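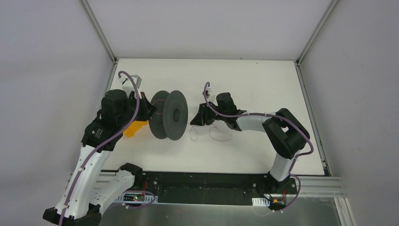

3장 설치와 첫 건조

Skimgate 보관함은 3D 프린터용 필라멘트를 낮은 습도로 보관하고, 필요할 때 가열해 건조하는 기기입니다. 이 장에서는 포장을 푼 뒤부터 첫 건조를 마칠 때까지의 순서를 설명합니다. 넣을 필라멘트를 먼저 준비해 두십시오. 사진의 짙은 회색 스풀처럼 플랜지가 있는 것은 어댑터 없이 받침 롤러에 바로 올릴 수 있습니다. 플랜지가 없는 리필 코일은 3.5절을 먼저 읽고 리필용 코어에 끼운 다음 사용하십시오. 이 장의 내용은 2024년 7월 7일 이후 출고된 제품에 적용됩니다. 그 전에 출고된 제품은 덮개 잠금쇠의 모양이 다르며, 해당 제품용 설명서는 Lokadton 고객지원 페이지에서 받을 수 있습니다.

3.1 구성품 확인

상자를 열고 다음 구성품이 모두 있는지 확인합니다.

본체(덮개 장착 상태)
전원 어댑터와 전원 코드
받침 롤러 세트
건조제 카트리지(밀봉 포장)
출구 튜브와 튜브 고정구
출구 마개
Endisia 습도 센서
리필용 코어
고무발
빠른 시작 안내지

빠진 것이 있거나 파손된 것이 있으면 설치하지 말고 구입처에 연락하십시오. 본체의 투명 덮개에는 운송용 보호 필름이 붙어 있습니다. 필름은 설치를 마친 뒤에 떼어도 되지만 가열을 시작하기 전에는 반드시 떼어야 합니다.

주의: 건조제 카트리지의 밀봉 포장은 3.4절에 이를 때까지 뜯지 마십시오. 포장을 뜯은 채로 두면 건조제가 실내 습기를 흡수하여 첫 건조가 끝나기 전에 교체 표시가 켜질 수 있습니다.

3.2 설치 장소

본체는 평평하고 흔들리지 않는 곳에 놓습니다. 본체의 폭은 354mm입니다. 양옆과 뒤쪽에는 손바닥이 들어갈 만큼 공간을 두고, 위쪽은 덮개를 끝까지 젖힐 수 있도록 비워 두십시오. 선반 안에 넣을 때는 덮개를 젖힌 상태에서 스풀을 꺼내는 동작까지 해 보고 위치를 정하는 것이 좋습니다.

다음과 같은 장소는 피하십시오.

직사광선이 닿는 창가
가습기, 싱크대, 수조의 옆
난방기나 에어컨의 바람이 직접 닿는 곳
프린터의 진동이 그대로 전해지는 가벼운 선반
결로가 생기는 외벽 쪽 바닥

프린터 위에 본체를 올려 쓰는 경우에는 프린터 제조사의 설명서에서 상판의 허용 하중을 확인하십시오. 스풀을 모두 채운 본체는 빈 본체보다 훨씬 무겁습니다. 밀폐형 프린터의 상판은 출력 중에 뜨거워질 수 있으며, 이때는 본체의 온도 표시가 설정값보다 높게 나오기도 합니다.

1. 본체를 뒤집기 전에 덮개를 닫고 잠금쇠를 채웁니다.
2. 부드러운 천 위에 본체를 뒤집어 놓습니다.
3. 바닥 모서리의 오목한 자리에 고무발을 붙입니다. 보호지를 떼고 붙인 뒤 엄지로 잠시 누릅니다.
4. 본체를 바로 세워 설치할 자리에 놓습니다.
5. 모서리를 번갈아 눌러 보고, 흔들리면 위치를 옮깁니다.

참고: 고무발 밑에 종이나 천을 괴어 높이를 맞추지 마십시오. 바닥 흡기구가 막힐 수 있습니다. 높이를 맞춰야 한다면 단단한 판을 본체 전체 밑에 까십시오.

3.3 받침 롤러 끼우기

받침 롤러는 내부 바닥의 홈에 끼웁니다. 홈은 좁은 스풀용과 넓은 스풀용으로 나뉘어 있고, 홈 옆에 각각 N과 W가 새겨져 있습니다. 본체에는 스풀을 4개까지 넣을 수 있습니다. 넓은 스풀을 섞어 쓰면 넣을 수 있는 수가 줄어듭니다.

1. 잠금쇠를 풀고 덮개를 끝까지 젖힙니다.
2. 내부의 골판지와 완충재를 모두 꺼냅니다. 송풍구 안쪽에 끼워진 얇은 스펀지도 운송용 완충재이므로 빼내야 합니다.
3. 롤러 축의 양 끝을 같은 글자의 홈에 맞춥니다.
4. 딸깍 소리가 날 때까지 아래로 누릅니다.
5. 손가락으로 롤러를 돌려 걸리는 곳이 없는지 확인합니다.

롤러가 뻑뻑하면 축이 한쪽만 들어간 상태일 수 있습니다. 빼서 다시 끼우십시오. 롤러 베어링에는 윤활유를 바르지 않습니다. 기름이 필라멘트에 묻으면 출력물의 층이 제대로 붙지 않습니다.

종이 스풀을 쓸 때는 플랜지 가장자리를 살펴보십시오. 가장자리가 눌렸거나 보풀이 일어난 스풀은 롤러 위에서 튀거나 한쪽으로 밀립니다. 별매품인 테두리 링을 끼우면 개선됩니다. 링을 끼운 스풀은 폭이 늘어나므로 W 홈을 사용하십시오.

3.4 건조제와 습도 센서

건조제 카트리지에는 건조제 90g이 들어 있습니다. 건조제는 건조할 때 주황색이고 습기를 흡수하면 짙은 녹색으로 바뀝니다.

1. 밀봉 포장을 뜯고 카트리지를 꺼냅니다.
2. 카트리지의 창으로 건조제의 색을 확인합니다. 이미 녹색이면 사용하지 말고 교환을 요청하십시오.
3. 통기 구멍이 있는 면을 본체 안쪽으로 향하게 하고 뒷벽의 슬롯에 밀어 넣습니다.
4. 슬롯 위의 걸쇠를 내려 고정합니다.

이어서 Endisia 습도 센서를 장착합니다.

1. 센서 뒷면의 절연 탭을 당겨 뺍니다.
2. 표시창에 숫자가 나올 때까지 기다립니다. 처음에는 실내 습도가 표시됩니다.
3. 덮개 안쪽의 센서 걸이에 센서를 위에서 아래로 끼웁니다.
4. 덮개를 닫고 바깥에서 표시창이 읽히는지 확인합니다.

센서의 숫자는 덮개를 닫은 직후에는 별로 변하지 않습니다. 내부 공기가 안정되는 데 시간이 필요하므로 닫자마자 나온 값으로 건조제의 상태를 판단하지 마십시오. 조작부의 화면에 나오는 습도는 본체에 내장된 별도의 센서가 측정한 값입니다. 위치가 다르기 때문에 두 값은 조금씩 차이가 나며, 가열 중에는 차이가 더 커집니다.

경고: 건조제를 삼키거나 눈에 넣지 않도록 하십시오. 카트리지가 깨져 알갱이가 나왔을 때는 마른 빗자루로 쓸어 담고 어린이와 반려동물이 닿지 않는 곳에 버리십시오.

3.5 스풀 넣기

스풀을 넣기 전에 필라멘트의 끝을 정리합니다. 끝이 꺾였거나 납작해진 부분은 니퍼로 비스듬히 잘라 내십시오. 감긴 선이 서로 교차되어 있으면 끝을 당긴 채로 몇 바퀴 풀었다가 다시 감습니다. 풀린 끝을 놓치면 선이 다른 선 밑으로 들어가 출력 도중에 걸리는 원인이 됩니다.

1. 덮개를 열고 필라멘트가 풀리는 방향을 확인합니다. 끝이 스풀의 위쪽에서 앞을 향해 나오도록 놓아야 합니다.
2. 플랜지가 롤러 위에 똑바로 서도록 스풀을 내려놓습니다.
3. 손으로 한 바퀴 돌려 벽이나 옆의 스풀에 닿지 않는지 봅니다.
4. 바로 출력할 스풀은 끝을 앞쪽 출구에 통과시키고, 보관만 할 스풀은 끝을 플랜지의 구멍에 걸어 둡니다.
5. 사용하지 않는 출구에는 마개를 끼웁니다.

리필 코일을 쓸 때

1. 코일을 평평한 곳에 눕히고 묶음 끈은 그대로 둡니다.
2. 리필용 코어를 반으로 분리합니다.
3. 아래쪽 코어를 코일의 가운데에 넣고, 코어의 홈을 묶음 끈의 위치에 맞춥니다.
4. 위쪽 코어를 덮고 시계 방향으로 돌려 잠급니다.
5. 두 코어가 완전히 잠긴 것을 확인한 다음 묶음 끈을 자릅니다.

주의: 코어를 잠그기 전에 끈을 자르면 코일이 한꺼번에 풀립니다. 풀린 코일은 다시 쓰기 어렵고 보증 대상도 아닙니다.

3.6 출구 튜브 연결

건조하면서 동시에 출력하려면 출구 튜브를 연결합니다. 보관용으로만 쓰는 경우에는 이 절을 건너뛰어도 됩니다.

1. 튜브의 한쪽 끝이 직각으로 잘려 있는지 확인합니다. 비스듬하면 튜브 커터로 다시 자릅니다.
2. 출구의 마개를 빼고 튜브를 멈출 때까지 밀어 넣습니다.
3. 튜브를 가볍게 당겨 빠지지 않는지 봅니다.
4. 반대쪽 끝을 프린터의 필라멘트 입구 쪽으로 보냅니다. 급하게 꺾이는 곳이 없도록 넉넉하게 휘어지게 합니다.
5. 튜브가 움직이는 부품에 닿지 않도록 고정구로 고정합니다.
6. 필라멘트를 손으로 밀어 프린터 입구까지 보냅니다.

튜브를 고정할 때는 출력 헤드를 손으로 각 모서리까지 옮겨 보고 길이가 모자라지 않는지 확인하십시오. 길이가 남으면 잘라도 되지만, 한번 짧게 자른 튜브는 이어 쓸 수 없습니다. 전원 코드와 튜브를 같은 고정구에 묶지 마십시오.

유연한 필라멘트(TPU 등)는 튜브 안에서 마찰이 커집니다. 본체를 프린터 가까이에 두고 튜브를 되도록 짧고 곧게 연결하십시오. 그래도 압출이 고르지 않으면 튜브 없이 출구에서 바로 프린터로 보냅니다. 이때는 출구의 틈으로 습기가 들어가므로 출력이 끝나면 필라멘트를 되감고 마개를 끼우십시오.

3.7 전원 연결

1. 조작부의 전원 버튼이 꺼짐 위치인지 확인합니다.
2. 어댑터의 플러그를 본체 뒷면의 단자에 끼웁니다.
3. 전원 코드를 벽면 콘센트에 꽂습니다.
4. 전원 버튼을 누릅니다. 화면이 켜지고 언어 선택이 나타납니다.
5. 다이얼을 돌려 한국어를 선택하고 다이얼을 누릅니다.

경고: 동봉된 어댑터 이외의 제품을 사용하지 마십시오. 플러그의 모양이 같아도 극성이 다를 수 있습니다. 다른 가열 기기와 하나의 멀티탭에 연결하지 마십시오.

화면에 자가 점검이 표시되는 동안 팬 소리가 커졌다가 작아집니다. 정상적인 동작입니다. 점검이 끝나면 현재 온도와 습도, 재질 이름이 표시됩니다. 점검 도중에 덮개를 열면 처음부터 다시 점검합니다.

3.8 첫 건조

첫 건조에서는 히터의 동작과 덮개의 밀폐 상태를 함께 확인합니다. 스풀 하나만 넣고 진행하는 편이 이상을 찾기 쉽습니다. 새것이라고 표시된 필라멘트도 보관 상태에 따라 습기를 머금고 있을 수 있으므로 건조를 권장합니다.

1. 덮개의 보호 필름을 뗍니다.
2. 덮개를 닫고 양쪽 잠금쇠를 채웁니다.
3. 앞면 아래의 환기 슬라이드를 열림 쪽으로 밉니다.
4. 다이얼을 돌려 재질을 고릅니다. PLA, PETG, ABS, TPU, PA가 있습니다.
5. 다이얼을 누르면 재질에 맞는 온도와 시간이 표시됩니다. 처음에는 표시된 값을 그대로 사용하십시오.
6. 시작을 선택하고 다이얼을 길게 누릅니다.

PA의 기본 건조 시간은 18시간입니다. 다른 재질은 이보다 짧습니다. 필라멘트 제조사가 온도를 따로 정해 두었다면 제조사의 값을 따르고, 스풀 자체가 견디는 온도도 함께 확인하십시오. 필라멘트는 괜찮아도 스풀이 휘는 경우가 있습니다.

경고: 서로 다른 재질을 함께 건조할 때는 건조 온도가 가장 낮은 재질에 맞추십시오. PLA를 PA 설정으로 건조하면 감긴 선이 서로 들러붙어 쓸 수 없게 됩니다.

가열이 시작되면 약한 냄새가 날 수 있습니다. 히터 표면의 보호 성분이 증발하면서 나는 냄새이며 몇 번 사용하면 사라집니다. 실내를 환기하십시오. 타는 냄새나 연기가 나면 즉시 코드를 뽑고 사용을 중지하십시오.

건조가 끝나면 화면에 완료가 표시되고 팬만 계속 돌아갑니다.

1. 팬이 멈출 때까지 기다립니다.
2. 환기 슬라이드를 닫힘 쪽으로 밉니다.
3. 바로 쓰지 않을 스풀은 그대로 두고 보관 모드를 선택합니다.

참고: 환기 슬라이드를 연 채로 보관하면 건조제가 빨리 소모됩니다. 보관 모드에서 슬라이드가 열려 있으면 화면 오른쪽 위에 물방울 표시가 깜박입니다.

3.9 Amundsen 재질 프로필 추가

기본 목록에 없는 재질은 Amundsen 프로필로 추가할 수 있습니다. 프로필은 온도, 시간, 팬 세기를 한데 묶어 저장한 것입니다. 컴퓨터에서 만든 파일을 메모리 카드로 옮기거나 조작부에서 직접 입력합니다.

조작부에서 입력하는 순서는 다음과 같습니다.

1. 대기 화면에서 다이얼을 두 번 누릅니다.
2. 프로필, 새로 만들기를 차례로 선택합니다.
3. 이름을 입력합니다. 영문과 숫자만 쓸 수 있습니다.
4. 온도, 시간, 팬 세기를 정합니다.
5. 저장을 선택합니다. 새 프로필은 재질 목록의 맨 끝에 나타납니다.

이름이 같은 프로필을 저장하면 이전 내용이 지워집니다. 탄소섬유가 섞인 재질처럼 같은 계열이라도 제조사마다 권장값이 다른 경우에는 이름에 제조사 약칭을 넣어 구분하십시오. 공장 초기화를 하면 직접 만든 프로필은 모두 삭제됩니다. 초기화 전에 메모리 카드로 내보내기를 하십시오.

3.10 설치 후 문제 확인

습도가 내려가지 않음
덮개 둘레의 패킹에 필라멘트 조각이나 먼지가 끼어 있는지 봅니다. 쓰지 않는 출구의 마개를 확인합니다. 환기 슬라이드의 위치를 확인합니다. 건조제가 녹색이면 교체하거나 재생합니다(5장).

덮개 안쪽에 물방울이 맺힘
가열 초기에 환기 슬라이드가 닫혀 있었을 가능성이 있습니다. 건조를 멈추고 마른 천으로 닦은 다음 슬라이드를 열고 다시 시작합니다. 실내가 추울 때는 슬라이드를 열어도 잠시 맺힐 수 있습니다.

스풀이 돌지 않거나 소리가 남
롤러가 홈에 완전히 들어갔는지, 스풀의 폭과 홈의 글자가 맞는지 봅니다. 거의 다 쓴 스풀은 가벼워서 튜브의 마찰만으로도 들썩일 수 있습니다.

온도가 설정값까지 오르지 않음
바닥 흡기구가 막혔는지 확인합니다. 송풍구의 운송용 스펀지를 빼지 않은 경우에도 같은 증상이 나타납니다. 둘 다 이상이 없으면 전원을 끄고 고객지원에 문의하십시오.

건조 후에도 출력 중 톡톡 튀는 소리가 남
필라멘트에 습기가 남아 있습니다. 같은 재질 설정으로 한 번 더 건조합니다. 오래 방치한 PA와 TPU는 한 번으로 부족한 경우가 많습니다. 두 번 건조해도 같다면 노즐 온도와 노즐의 막힘을 점검하십시오.

습도 센서에 숫자가 나오지 않음
절연 탭이 남아 있는지 봅니다. 탭을 뺐는데도 나오지 않으면 전지를 꺼내 방향을 확인하고 다시 끼웁니다.

문의할 때는 본체 바닥의 일련번호와 화면에 나온 오류 표시를 함께 알려 주십시오.

건조제의 재생과 패킹 교체는 5장, 장기간 사용하지 않을 때의 보관은 6장을 참조하십시오.

한국어판 편집: 민말순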